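Support centre > My tickets > Soft toys and play blocks

Subject: Colour coming off cubes and marks on white table covering
Status: Solved
Opened: Monday, April 30, 2018
Product area: Wudel soft cubes, cleaning and care
Site: Pastholm playroom, ground floor

Customer message

We have a set of soft cubes from you which the children use on the low table in our playroom. They are used most days together with a few plush animals and a bowl for sorting. Since last week we have been finding faint coloured marks on the white covering of the table. The marks are bluish in most places, with one pinkish one near the end where the cubes are put back in the evening.

We did not have this problem before. The cubes were bought in December and have been wiped down weekly since then. The covering is newer than the cubes.

What we have tried so far:

Wiped the marks with warm water. They got lighter but did not go.
Wiped the marks with washing-up liquid. Slightly better than water alone.
Left the cubes off the table for a weekend. No new marks on the Monday morning.

Please tell us whether the cubes are losing colour, whether they are still all right for small children to handle, and how to get the marks out.

Support reply

Thank you for getting in touch. The colour in these cubes should not come off on a table in normal use, wet or dry. Before we send anything out we would like to rule out a few causes.

Could you answer the following:

Which cleaning product is used for the weekly wipe, and is it rinsed off afterwards?
Are the cubes put away damp?
Is anything else with a strong colour kept on the same table?
Can you add a picture of the things that are normally out together?

In the meantime please keep the cubes off the white covering. A tray or an old towel will do. There is no need to throw anything away.

Customer message

Answers below.

The weekly wipe is done with a spray from the Phan range, the general surface one. It is not rinsed off. I had taken it to be a no-rinse product, but the bottle says to rinse anything that is handled by children, so that is our mistake.

The cubes are sometimes put away damp. There is only a short time between the end of the session and locking up, and they go straight back on the table or into the lidded box.

As for other coloured things, there are the plush toys, and the bowl. The moose is dark brown and I did wonder about it, but the marks are not brown. The picture is attached.
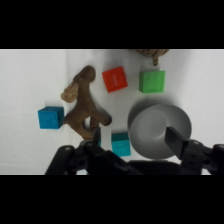

Attachment 1: cubes, moose and bowl on the white surface.

The blue cube tends to end up against the moose because the same child likes them together. I mention it in case one can stain the other. I have looked at the moose's side and cannot find any blue on it, though on that brown it would be hard to tell. The antlers are lighter and they are clean.

Support reply

Thank you, that is helpful. It is unlikely that the moose has any part in this.

The unrinsed spray is the more likely cause. A surface spray leaves a film on a soft cover. If the cube is then put down damp, the film is drawn into the covering underneath and can take a little colour with it. It also makes the cover feel slightly tacky, and dust sticks to it. Do the cubes feel tacky to you?

Please carry out this test, which takes two days.

1. Choose the blue cube and the red cube. Leave the others as they are for comparison.
2. Fill a basin with 900 ml of lukewarm water. Add nothing to it.
3. Wring out a plain white cloth in the water and wipe all the faces of the blue cube. Look at the cloth.
4. Rinse the cloth, wring it out and wipe again. Repeat until the water no longer goes foamy.
5. Do the same with the red cube, using fresh water.
6. Stand both cubes on a wire rack until fully dry, turning them once. Do not put them on a radiator.
7. Wrap each one in a piece of damp white kitchen paper, leave overnight and check the paper in the morning.

If the paper is clean, the colour itself is fixed and the film was the problem. If there is still colour on the paper, stop using the cubes and we will replace them.

Customer message

Test done. Notes as I went along:

Blue cube, first wipe: cloth slightly blue, water foamy. The cover did feel tacky before I started – I had put that down to sticky hands.
Blue cube, second wipe: cloth very faintly blue, less foam.
Blue cube, third wipe: cloth clean, a few bubbles.
Blue cube, fourth wipe: clean, no bubbles.
Red cube: faint pink on the first wipe, nothing after that. Less foam than the blue one from the start.

Both took longer to dry than I expected. They felt dry on the outside by teatime but were still cool and heavy when squeezed, so I left them on the rack for around 4 hours more.

Kitchen paper in the morning: clean on both. I kept the pieces in case you want them.

For comparison I also wrapped one of the cubes that had not been wiped down. The paper had a faint tint along one side.

I am happy with that as an explanation. Two questions left. How do we get the old marks out of the table covering, and can the plush toys be cleaned the same way, seeing that they have been sprayed too?

Support reply

Thank you for the notes. No need to send the paper in. We are treating this as cleaning residue and not as a fault in the dye. Please wipe the remaining cubes in the same way before they go back into use.

Table covering: if it comes off and the label allows it, a normal wash should lift what is left. If it is fixed down, mix a little bicarbonate of soda with water to a thin paste, leave it on the mark for ten minutes and wipe off with a damp cloth. Try it on a corner first. Do not use bleach.

Plush toys: we did not supply these, so please go by the sewn-in label. If there is none, a wrung-out cloth and plain water is the safest way to start. Long or lumpy parts such as antlers hold water and should be left to dry last.

Customer message

The covering comes off, so it went in the wash. The blue marks have gone. The pink one is still there if you know where to look, and we have turned that end to the wall.

The moose had the damp cloth and is fine. It is sewn with a Zaradetti label which says surface wash only.

We have changed the weekly routine to plain water, and the cubes now dry on a rack overnight before they go in the box. Please close the ticket.

Support note

Closed at customer's request. Cause: unrinsed surface spray, cubes stored damp. No replacement sent. Care sheet for soft cubes to be amended so that the line about rinsing comes before the line about storage.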